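Teaching the pavement robot by remote control

Start in the simulator. Kerbs there cost nothing, and neither do shins.

Load the Drindwood street, pick up the gamepad and set the speed limit to 70 per cent. Press record before you move, then drive as you'd like the robot to drive - it will copy your bad habits faithfully and your good ones eventually.

When you come up behind a pedestrian, ease off early and keep your distance. Pass on the side with more room, and mind the street furniture.

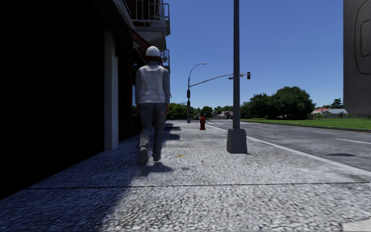 If you clip something, stop recording and bin the run. Don't reverse out and carry on, or you'll have taught it that reversing out is part of the job. Margit Haugen did this for a whole afternoon in June.

Save 91 clean runs before you start training.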